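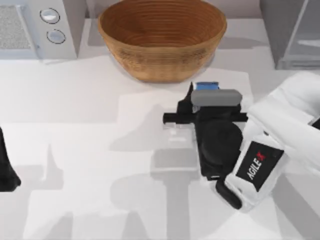

Hi all,

Ekaette Okoro wrote:
> Has anyone tried the new Besberg build on a tablet? My career
> save loads fine, but the judo ladder stops at match 8 and
> kicks me back to the menu.

Yep, same thing on mine! I got stuck there Friday night and figured I'd broken something by fiddling with the controls. Turn off the crowd sound before you start the match and it goes straight through. No idea what the crowd has to do with it – maybe Iyamu can tell us.
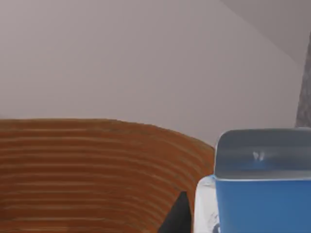
The throws feel a lot better in this one, by the way. I used to mash both buttons and hope, and now the grip meter fills slowly enough that I can plan a sweep. I'm up to 155 wins (mostly against the easy computer players, so don't be too impressed).

One gripe: the replay camera still swings behind the referee at the worst moment. Coscombe had the same bug and they never fixed it.

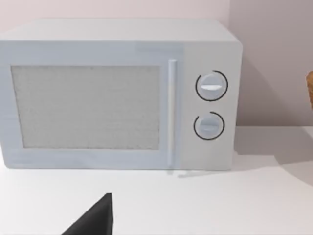
Online play

I can only host 2 matches before the lobby drops me. Anybody else? My rating is stuck around 700 and I'd love to blame the lobby for that too.

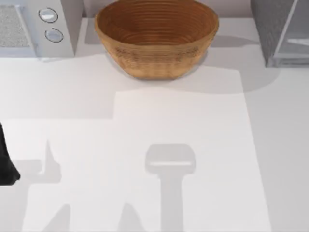
Plivton, February

Pasting my notes from the last build in case they help. Wi-Fi play worked all evening, no drops, with the same tablet and the same router. So whatever changed, it came in after that. Ekaette, can you try hosting and post what you get?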